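ok so I've been thinking about yo-yos all morning and you're all going to have to hear it

My first one was a red Foker from the corner store, two bucks, string already fraying. I was so proud of that thing! It went down great. It did not come back up, not once, for most of a summer.

My cousins had the fancy Pundus with the see-through sides (glitter inside, I was sick with envy) and they could do walk the dog right down the driveway. I could do... down.

Then one August I got it. Just stood on the back step flicking my wrist till my finger went purple – and up it came, smack into my palm. I screamed so loud the neighbor's dog started barking.

Went looking for a Foker online last night and somebody wants up to 909 dollars for one still in the package. For a YO-YO. I'm in the wrong business.

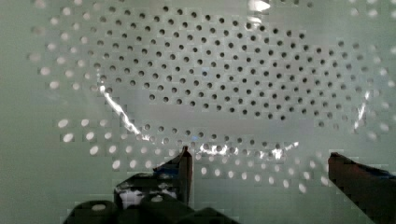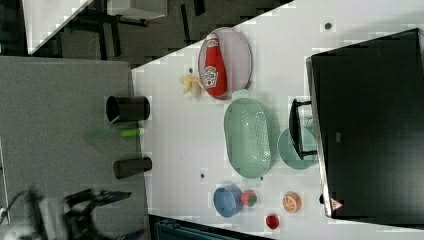
Anyway I bought a plain wooden one for 16 bucks instead and my wrist remembers everything. Around the world still scares me, though. I hit a ceiling light with that one in fourth grade and I'm not over it.

So what was your first one, and did you get it to sleep? Tell me all your tricks

Contact | © Itport | Back to top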